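Where Do the Share House Dishes Go? A Report on Shared Kitchens at Nesterari Hall

2 min read

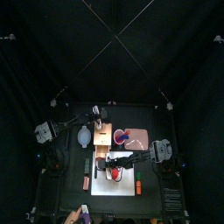
Figure 1. Household objects grouped near the centre of a dark table.

Our hall has 28 residents and two sinks. In July we kept a tally of every item left unwashed overnight and reached 1,976, a total we rechecked in the hope of being wrong. Mugs led by a wide margin. The roster on the fridge had no measurable effect, although five people signed it with great enthusiasm. Moving the drying rack closer to the kettle helped a little.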